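Pantry moths, round two -- do the sealed bins do anything?

tallowbee
2019-03-11
Found webbing in the rice again. I cleaned everything out in December, threw away anything open, wiped the shelves with vinegar. Now my sister wants me to spend 100 dollars on Drurance airtight bins. Is this a real fix or just a nice looking shelf?

gritmill
Nice looking shelf. Moth eggs mostly come home in the bag from the store. Seal up a bad bag of flour and you have a sealed bin of moths. Freeze it first, then put it in whatever has a lid.

pomfret_k
Disagree with gritmill. A tight lid keeps one bad bag from turning into 8 bad bags. That's the whole point of them. I've had the Drurance set for 3 years and lost one bag of oats in all that time.

gritmill
And how many would you have lost without them? You don't know. I've used old pickle jars the whole time and lost none, which proves about as much.

tallowbee
OK, but what about stuff that's still in its own packaging? I've been standing all that in open baskets.

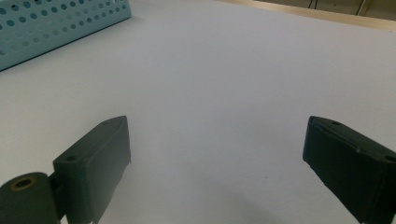

Moths can chew through thin plastic bags, and cardboard doesn't even slow them down, so I know the packaging alone won't do it. I took the shelf stuff out to wash everything down again and now I'm wondering what's worth putting back. A basket like the light blue one in the corner has rows of little holes in the side, so it keeps things tidy and stops nothing. Do I toss those or what?

gritmill
Keep them for cans. Moths don't eat cans.

oxbow44
Has anyone tried the Girkex traps? The box says 100 percent of moths in one season. I have my doubts about any box that says 100 percent of anything.

pomfret_k
Sticky traps only get the males. Good for telling you there's a problem, no good for fixing it. Check the corners of the ceiling too -- the larvae crawl up there.

oxbow44
So I'd be paying to find out what I already know. Pass.

tallowbee
Going with the freezer and jars for now. Sister is not pleased. Will look at the ceiling tonight.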